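Kestach issues gripper practice note for chilled drink retail

3 Aug 2018

Kestach has published a revised practice note on the use of robot arms beside stocked beverage coolers. The note applies to counters and service points where an arm works within reach of glass-fronted shelving and where staff or customers can approach the same shelving from the other side. It replaces a shorter text in use since May and takes effect at all Trinport sites when the next maintenance period opens.

The revision was drafted by Yurii Kostiuk, who leads the handling group at Kestach, and reviewed by Demyd Kravets of the integrator Mykhailiuk. It covers three points: how a grip on a small item is confirmed, how far the fingers may open near glass, and what must be written down after a product changes place on the shelf.

The old text treated all items alike. Operators at Trinport reported that settings suitable for a full bottle were being carried over to small and light objects, where a two-finger gripper closes nearly to its limit and the remaining travel is short. The new note asks for a separate grip profile for any object narrower than a bottle cap. The profile is stored under its own name and may not be edited during a shift.

A grip on a small object is to be confirmed twice, once at the pick position and once after the arm has lifted clear of the table. Finger position alone is not accepted as confirmation. The operator or the control software must also have a current view of the fingertips.

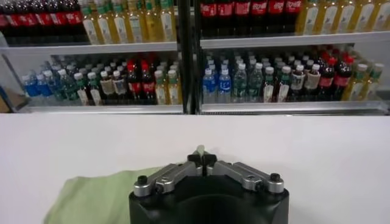 Clearance to shelving

The second section deals with distance. With the gripper closed, the outer width of the tool is set by the linkages and fasteners, and the note requires that this width be measured on the tool as fitted. Drawings supplied with the gripper are not sufficient where knobs, screws or adapter plates have been added on site.

With the gripper open, the outer width has to be measured again. The larger of the two values is used for the clearance calculation. Kestach sets the minimum distance between any part of the tool and a glass door at 196 millimeters during free travel. Inside that distance the arm may move only at reduced speed and only along a taught path.

Loose cloths, wipes and packaging on the work surface are addressed in one paragraph. They may stay on the table if they lie outside the taught path, and their position must be included in the pre-start check. An earlier draft would have banned them outright. Kravets objected that cleaning is part of normal work at a drinks counter and that a ban would be ignored in practice.

"A rule that is broken every morning is not a rule we can audit," Kravets said. "We asked for a check that takes a few seconds and leaves a record."

Reflections and shelf records

Glass doors and metal door frames are a known source of error for cameras carried on the arm. The note requires each site to run its detection routine with the cooler lights on and again with them off, and to keep both sets of results. Where bottle colors are mirrored in a door frame or mullion, the affected area is to be masked in software before the site is approved.

Shelf order is the third subject. Many coolers repeat the same arrangement behind each door, with water, tea, cola and juice in fixed rows. A camera that sees only part of the cooler can assign a bottle to the wrong door. The note therefore calls for a fixed reference at each door – a printed marker or a surveyed corner – and for the shelf plan to be reissued whenever a row is moved. Adding stock to an existing row does not count as a move.

Trials for the revision were run with the Imlow control package. The test plan comprised 448 approach movements toward closed doors and 3,000 open-and-close cycles of the gripper in free air. Kostiuk said the cycle test was included to show whether the measured open width drifted as the fasteners settled. Sites are told to repeat the width measurement every 900 operating hours and after any change of finger.

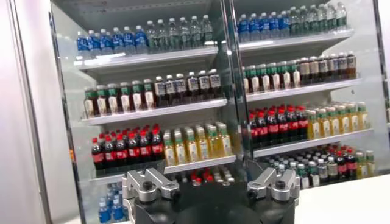
Does a site need to stop work until its measurements are done?

Sites already approved under the May text may continue for one maintenance period. New sites must file the open and closed widths before the first run with stocked shelves.

Records are to be kept in the site logbook and copied to the handling group. The minimum entry consists of the tool serial number, the two widths, the grip profiles in use, the lighting condition during the detection check and the name of the person who carried it out. Entries made by software are accepted if a named person has signed them.

The note does not cover opening of cooler doors by the robot, handling of glass bottles, or work with the public inside the arm's reach. Kostiuk said door opening is being handled as a separate document, with a draft going to Mykhailiuk for comment first. Comments on the present note can be sent to the Kestach handling group through the usual site contact.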